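Everyone at the Riltholm workshop has heard my speech on this already, usually while trying to get to the band saw, so I'm writing it down where people can avoid it more politely. If you're going to build a robot arm at home or in a shared space, build two. Put them on one rail, put a camera on each wrist, and start giving them ordinary household stuff to deal with as early as you can stand it!

We call ours Drakos. It lives on a white tabletop with leaf-print panels on the walls and a tin with a cartoon dog on it.
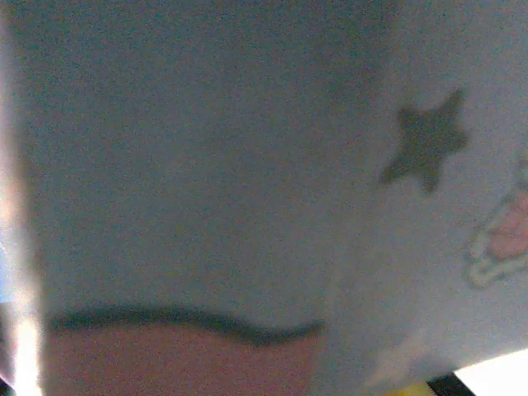
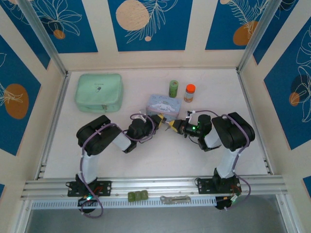
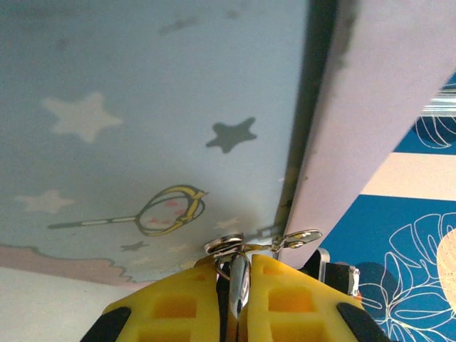 ## One arm is half a hobby

I built a single arm first and I loved it. I also spent most of a winter taping things to the table. Try opening a pouch with one hand sometime, or getting a lid off a jar. You end up pinning the thing against your chest, and a robot arm doesn't have a chest. So you make a clamp, then a different clamp for the next object, and before long you're running a clamp factory with a robot attached.

Two arms make that whole category of work go away. One holds and the other fiddles. Gwenaël Boyer had been pushing for this since before we had a bench to put it on, and I argued with him for months on grounds of cost. He was right. The second arm was much easier than the first, too, with all the dumb mistakes already made and the spreadsheet already written.

The part I'd fight for hardest is the shared rail. We bolted both mounting plates to the same length of aluminum extrusion, and I would never go back to separate bases. Ours used to creep apart when somebody leaned on the table, and then every position we'd saved was wrong by a hair, which is plenty when the target is a zipper.

## Cheap eyes, close up

The wrist cameras are where people disagree with me. Maxence Rolland thinks they're mostly a waste, and if you go by the first picture up there you can see his point: a blurry star, a wavy line and a whole lot of pale blue. When the camera gets that close, it's a terrible photographer.

But look at the third one. The yellow fingers have a shiny bit of metal between them and you can follow it straight up to the clasp, ring and tab and all. From the fixed camera, a part that size is a few pixels behind a wrist. I'll happily put up with fuzzy blue pictures to get a look like that one, and I think anyone working with small hardware would say the same after one evening.

You want both kinds of view. The fixed camera tells you where everything is on the table, and the wrist ones tell you what the fingers are up to. Spend as little as you can on each and put the money you save into decent cables. (Ours are purple. I have no defense of the purple, I just like it.)

## Please stop stacking cubes

I know, cubes are tidy, and they're easy to measure, and every demo video has them. We've got little green ones kicking around too. But a cube teaches you so little! It has flat sides and it sits where you left it.

A clasp swings. A pouch sags. A tin has a glossy printed side that looks like a different color depending on where you're standing. These are the things I'd want a robot in my own kitchen to cope with, and I think home builders are in a better position to work on them than anybody, seeing as we already own them all. Look in your junk drawer. It's a better test set than anything I've ever paid for.

Nabila Filali, who teaches our Monday beginners' night, lets people bring an object from home in week 2. I thought that was way too early. Then I sat in on a session and watched grown adults cheer for a coin purse, and I've changed my mind completely.

## Leave the tools out

My last opinion is the least technical. Don't make the thing pretty before it's useful. There's a wrench lying on the front of our rail, and I would like it to stay within reach. Fasil Weldu keeps offering to build us a proper cover for the cable tray, and I keep asking him to wait, as we're still in there every other evening moving something.

If you're near the workshop, come by after 7 and bring something with an annoying latch.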